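Gratura Home Furnishing Fund
Progress report to Sollia, second period
Prepared by Touran Mousavi

Applications and awards

We received 122 applications between March and July. Most came through housing officers, with a smaller number from the Cadwaladr advice centre. Furniture requests still outnumber requests for white goods, and beds are the item asked for most often.

Spending on furniture in the period was £2,154. Delivery and van hire came to £2,806, which is over budget. The main cause was the move from the Grallia store, when we paid for two vans for a week. Peter Tóth has now agreed a fixed weekly rate with the hire firm and we expect the next period to be lower.

Waiting times

Households wait up to 3 weeks from approval to delivery. Flats above the second floor take longer, as we need two people on the van. We have moved these deliveries to Monday mornings, when both drivers are in.

Changes since the last report

The application form is down to two pages. Tenants no longer have to send a copy of their tenancy agreement if a housing officer has signed the form.

Still to do

Replace the stair trolley. Agree with Sollia whether carpets can be funded from the same budget line. We would like an answer on this before the autumn.

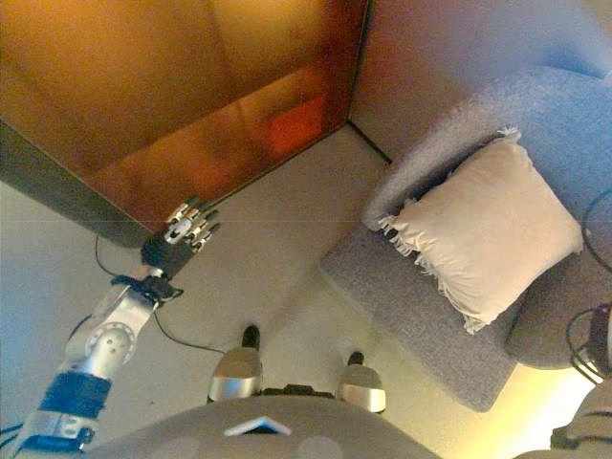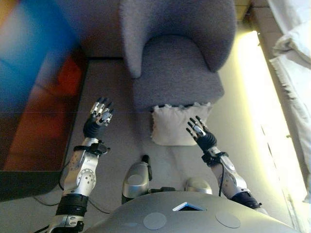 Both taken at the same address. The wooden cabinet is in the first.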